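Brudley home tasks project – progress report for May
Reading time: 2 min

Hi all, and thanks for being patient with me on this one. I know the last report was mostly a shopping list, so I've tried to stick to what we got done with your money this time.

The big news is that we passed 424 usable demonstrations! The target in the proposal was 200 by now, so I'm pretty pleased. Most of that comes down to the switch to hand-held grippers. Back in the winter we were still driving the arm by remote control, and a single try at picking something up and putting it on a shelf could eat 5 minutes, with a lot of sighing in between. Now one of us just walks up with the gripper, does the job the way we'd like the arm to do it, and moves on to the next. I still want to keep the remote setup for the fiddly tasks (turning knobs, mostly), but for pick-and-place I don't see us going back.

It hasn't all been smooth. The Tesham office had a bad stretch where the markers on the fingers kept getting lost in the glare, so the finger width came out wrong and we had to throw away a whole afternoon. New blinds fixed most of it. We also found out that the two sites had been teaching slightly different habits – the Devton people slow way down before letting go, and our lot here just sort of plonk things down and leave. The first model we trained on both sets couldn't make up its mind and hovered over the shelf like it had forgotten why it came in. We've since agreed on a short pause before every release, and the newer recordings look a lot more alike.

What we're working on now is cabinets. Tables were easy (well, easier), but a cabinet means reaching in past the doors without clipping them, and setting something down with a shelf right over it or right under it. 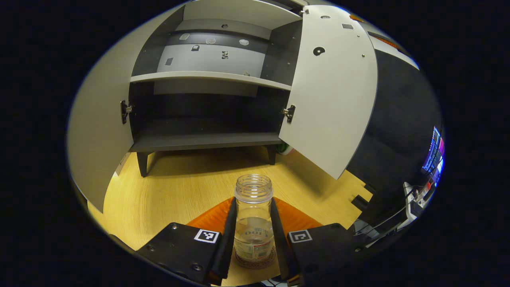
We start each take a little way back, so the arm gets to learn the approach as well as the placing. Bottles are a good first object and also an annoying one, as the clear ones are hard for the model to pick out and the light ones tip if you let go a touch too early. We're mixing in cans and small boxes next, plus the odd mug.

For the next stretch I'd like to spend what's left of the equipment line on 10 spare finger sets, as we're wearing them out faster than I budgeted for. Poon, our parts supplier, has them in stock. I'd also like a bit more time at Devton, where they have taller cabinets than we do. Let me know if either of those is a problem and I'll rework the numbers before I order anything.

Contact: Brudley project desk | © Brudley | Back to top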